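Section 5: Trying Out Your Gripper Tips on the Clothing Rail

By now you should have both grippers charged, paired and talking to the Ponis controller (Section 4 if not). This section is where you find out which set of fingertips suits you. I wrote most of it standing next to a clothes rail with a notebook balanced on my knee, so please forgive the odd coffee-break tangent. Last revised 5/23/19.

You get two sets of tips with the hand-held kit. The Fedell tips are the soft ones, and the Karppinen tips are the stiffer ones with the sharper notch. People ask me all the time which is better and I really can't give you one answer! It depends on your hands, your camera angle and what you're picking up. Do the test below with both and keep the numbers.

5.1 What you need

A clothing rail at about chest height, fixed to something solid. The free-standing kind on wheels will drive you nuts.
A handful of wooden hangers, some bare and some with clothes on. One heavier item (a coat or jacket) and one light, floppy one make a good pair.
Both grippers, both tip sets, the small hex key from the lid of the case.
The log sheet from the back of this manual, or your own spreadsheet if you're that sort of person (I am).

Caution: Always squeeze the trigger open before you change tips. The jaw spring has more stored up in it than you'd think, and it will happily pinch a thumb.

5.2 Fitting a set of tips

1. Hold the gripper with the camera facing you and squeeze the trigger all the way open. Slide the lock tab back until it clicks.

2. Loosen the two tip screws a half turn each. Don't take them out! They are tiny, and they roll under cabinets.

3. Slide the old tips off and the new ones on, then tighten both screws a little at a time, going back and forth between them. If you tighten one side all the way first, the notch ends up crooked and your thin grips will slip.

4. Release the lock tab and let the jaw close on its own. Look at it from the front. The two tips should meet evenly along the notch.

5. Open the Nultik viewer and bring up the camera feed. You want the jaw sitting in the middle of the picture near the bottom, with plenty of view left over above it. If it sits way off to one side, the camera collar has turned. Loosen it, straighten it, and snug it back down.

Note: The lens is very wide, so straight things near the edges will look bent. Walls curve, ceilings curve, your own sleeve curves. It's normal and the software knows about it, so leave the lens alone.

5.3 The single-hanger test

This is my favorite test because it's simple and it shows up a bad grip right away. A hanger neck is narrow and smooth, and the hook lets it swing, so sloppy tips have nowhere to hide.

1. Pick one bare hanger and slide it a little away from its neighbors. Bunched hangers are a fine challenge for later.

2. Start a recording in the viewer and name it with the tip set and a number, like "fedell 1." Trust me on the names. I have a folder from last August with 37 clips all called "test" and I'll never sort it out.

3. Come up from below with the jaw open until the neck is between the tips. Go slowly for the last inch or so.

4. Close the trigger gently until the jaw has hold of the wood, then stay still and check the feed. The neck should come straight up out of the jaw with the hook still over the rod. A neck that leans hard to one side means you came in at an angle, so let go and try again.
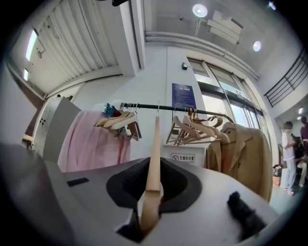

5. Lift until the hook clears the rod, hold it there while you count slowly to three, and hang it back up. Write down whether the hanger twisted, slid or stayed put.

6. Do the whole thing five times per tip set. If you changed your hand position partway through, jot that down too.

My own running log is up to 341 lifts, which sounds obsessive, and 181 of those were with the Fedell tips. I lean toward them for necks and other thin wooden bits – the softer rubber gives a little and forgives a clumsy approach. The Karppinen tips feel crisper to me when I let go, and I like them better for the edge of a collar. You may well end up with the opposite opinion, and that's fine.

5.4 Two grippers at one rail

Once the single test feels easy, add the second gripper. You can do this with one in each hand, or with a partner, and I'd start with a partner. Tall wooden hangers and two elbows in the same space get crowded quickly.

1. Put the same tip set on both grippers. Mixing sets is allowed, but do it later, when you know what each one feels like.

2. Check the square marker on top of each gripper. It should be clean and flat with all of the white border showing. A scuffed or peeling one should be swapped out from the spares envelope.

3. Agree on who reaches first. In my setup the first gripper hangs back low with its jaw open and keeps the rail in view, while the second comes in from the side toward the hangers.

4. Start both recordings, then have the second gripper move in slowly with its fingers pointed at the hangers. Watch the first gripper's feed as you go. You should be able to see the marker on the other one the whole way in.

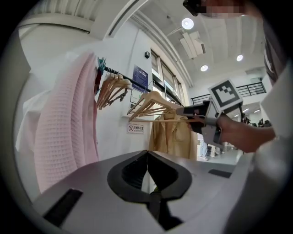 5. If the viewer's marker box turns from green to gray, stop and tip the second gripper slightly toward the first camera. A small turn of the wrist usually brings it back.

6. Take one hanger, lift, hold, hang it back up, same as before. Then swap roles and repeat.

Caution: Keep your free hand off the rod while a partner is lifting. Hooks come down faster than you expect.

5.5 If something isn't right

The hanger spins in the jaw. Your grip is too high or too light. Move down the neck a touch and squeeze a bit more.

The jaw closes but the viewer says it's open. Run the trigger zero again (Section 4.3). It takes less than a minute.

Floppy clothes keep drifting into the jaw. Slide the garment farther down the rail, or come in from the other side. Thin knits are the worst for this, and I've snagged a few.

The picture is too bright on one side. Move so the window is beside you or behind you, then restart the viewer so it picks a new exposure.

When you have five lifts for each tip set and a few with two grippers, save the log and go on to Section 6, where we do the same thing with the arm.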